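# Two-armed stations take over tool sorting at Mernel's hire depot

By Wednesday lunchtime the returns bench at Mernel was clear, and the people who work there were still getting used to the idea.
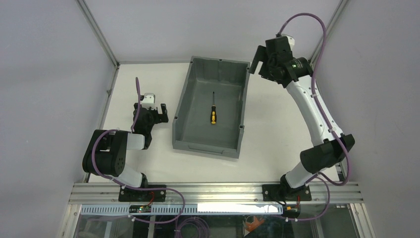

The tool hire and repair firm has been trying out a pair of arms on the job everyone there used to dread: picking through hand tools that come back from customers all jumbled up, and getting each one to the right place. Screwdrivers, pliers, spanners, the lot. On a busy day 300 of them come through the door, and until this spring every single one was picked out, looked at and put away by hand.

"I did that job for years and my wrists knew all about it," says Marisol Nava, who now runs the station and two others like it. "These days I set up the work, keep an eye on the arms and step in when something odd turns up. I go home with energy left, which my kids have noticed!"

The stations were put together by Szulc, a small engineering outfit, with the software side handled by Diment. Each one has its own table, with an arm on either side of it, and staff bring the tools over in plastic bins. The arms began with easy things, one tool in a bin at a time, and Nava's team spent the first weeks teaching them by guiding them through each move. It was slow going. Long thin shafts and chunky handles need quite different grips, and a screwdriver lying flat on a smooth floor is harder to get hold of than you might think.

That teaching has become a proper role. Mernel has trained 13 members of staff to do it, all of them from the shop floor, and they are paid a higher rate for the hours they spend on it. Fulgencio Hinojosa, a repair fitter, was one of the first to put his name down.

"I know how a tool ought to be picked up," he says. "I've just never had to explain it before. Now I show the arm, it has a go, and I can see where it's getting muddled. I love it, I really do."

No jobs have gone as a result of the trial, according to operations manager Nokuthula Oosthuizen. Four people have moved from sorting to the repair workshop, where there was a long queue of work waiting. In the first month they got through 197 repairs that would otherwise have sat on the shelf.

There are still grumbles. The late shift has fewer trained people than the early one, so a stoppage after six can mean a long wait for help. Heriberto Arriaga, who speaks for the staff on safety matters, has asked for two more people to be trained on lates, and for a rule that anyone can stop a station without having to give a reason. Oosthuizen has agreed to both.

Next up are mixed bins, with several kinds of tool in together. Hinojosa has already started setting some aside to practise on, and the training places for the late shift open in February.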